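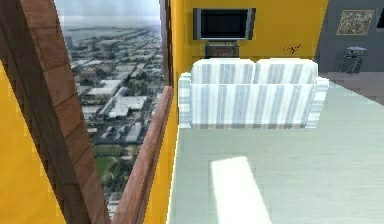 Fiddler on the Roof fills the Steteck to the rafters

If you haven't got your seat for Fiddler on the Roof yet, please stop reading and go sort that out, then come back. We went to the second night of the Dedivley Players' spring show and came home humming, hoarse and very, very happy.

The Steteck seats 222 and every one of them was taken. There was a line for returns down the steps when we got there at seven, and a cheerful one too, with people swapping stories about the 1990s production (the one where the milk cart lost a wheel in the first number and Tevye just carried on pulling it!). The cart is back this year, with new wheels, and it behaved.

Eduard Jurčo plays Tevye, and what a pleasure he is. Regulars will know him from years of comic sidekicks and policemen, and he's funny here, of course, but he lets the jokes come out tired, the way a man talks to God at the end of a long day on his feet. "If I Were a Rich Man" got a roar. I was even more taken with the quiet talk he has with Golde before "Do You Love Me?", which he and Vesna Stojanović play sitting on the edge of the bed with their backs half turned to each other. She hardly moves. The woman next to me was in tears by the second verse and so, I'll admit, was I.

The three daughters sing beautifully together. Emília Halás as Hodel has the hardest song of the night, "Far from the Home I Love," and she takes it slower than you might be used to. It's a risk with a full house and a lot of cough drops, but you could have heard a coat slide off a chair. This is her first lead with the Players and I hope there are plenty more.

Director Shahnaz Pathirana has kept the stage nearly bare -- a table, some benches, a doorway on casters that the cast push about themselves. It means the scene changes take no time at all and the village always seems busy. The dream sequence is a treat, all bedsheets and stilts, with Fruma-Sarah coming in from the back of the house instead of the wings. (Aisle seats on the left, you have been warned.)

The bottle dance! There are four dancers, the bottles aren't glued, and on our night one fell. The dancer caught it against his hip, put it back on his hat and got the biggest hand of the evening.

Ehsan Mazandarani leads the band from the piano, tucked in at the side of the stage where you can watch him mouthing along to all the words. The clarinet was glorious. My one grumble is the balance in "Tradition," where the men's chorus got a bit lost under the drums, though by the wedding it had settled down and you could hear every line. The first half is also long, so visit the restrooms before you sit down.

Costumes are all browns and grays with a bit of red for the wedding, and a lot of them were knitted, hemmed and patched by the Malik Street sewing group. Sit near the front if you can, the shawls are worth a close look.

The show runs through the end of May, with evening performances at 7:30 and matinees at 2. Tickets are at the Steteck box office or through Plureo, and as we go to press there are 186 left across the rest of the run, mostly matinees. The final night is already sold out, but returns go on sale at the door an hour before curtain.

There's also a singalong in the foyer after the last matinee, led by Ehsan, and all are welcome whether or not you've seen the show. Song sheets will be handed out. Auditions for the fall production, The Pajama Game, are in the upstairs rehearsal room in June, and the Players are especially keen to hear from tenors and from anyone who can tap.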